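HOSP 192: Serving and Tableware
Handout 3, Plastics and Glaze

Read before lab. Bring it with you, and try to keep soup off it.

1. White is a category error

Most people setting up a service station sort by color, and most service stations are white. The Wevlow catalog lists 2,000 items, and you could lose a weekend in the section headed "White, Misc." Sort by material first, then by job. A plastic scoop and a ceramic spoon have the same general outline and very different opinions about being dropped.

Molded plastic gives itself away at the edges, which are rounded. Shine is a poor test. Good plastic will throw back a streak of light as smugly as any glaze.

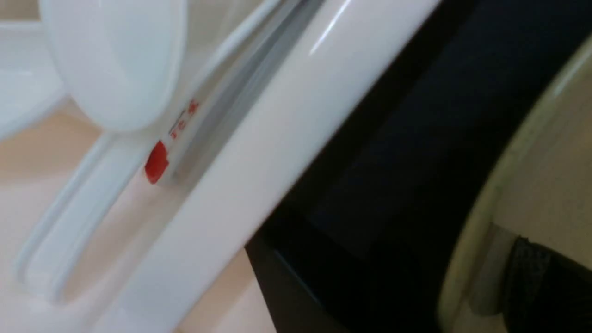 Fig. 1. Glossy molded plastic, with a small red part and a white spoon-shaped piece beside it.

Small colored parts on a pale molding get knocked, so wipe around them. Printed lettering gets a soft cloth and no scouring powder. Students in the Villca section scrubbed the markings off an entire shelf last August and then asked what everything was.

2. The soup setting

We use the Oltia layout: one tray, 2 bowls, one spoon, one pair of chopsticks. The bowls may sit close. The spoon may lean. Chopsticks stay parallel, even when all else has given up. 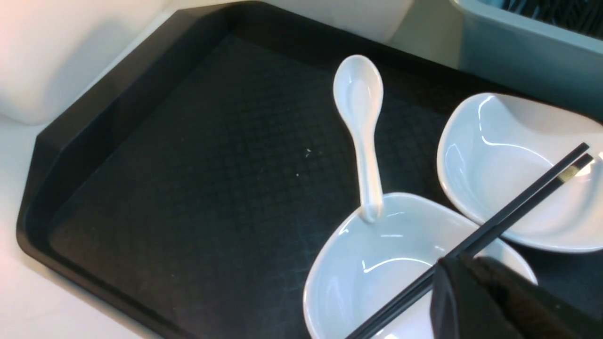
Fig. 2. Black textured tray with white ceramic bowls, soup spoon and chopsticks. Spoon handle in the front bowl.

Compare the spoon in Fig. 2 with your own setting. For inspection, handle in the bowl is acceptable. For a guest, scoop in the bowl, handle out, unless you dislike the guest.

Black trays show every fleck. A textured floor also holds crumbs, so brush along the pattern before you wipe. Light scratches are wear and do not need reporting. Cracks do.

3. For next time

Read the Grenura chapter on glazes, skipping the poem. Set one tray from memory, take it apart, and set it again left-handed. Left-handed students already know how this feels and may go early.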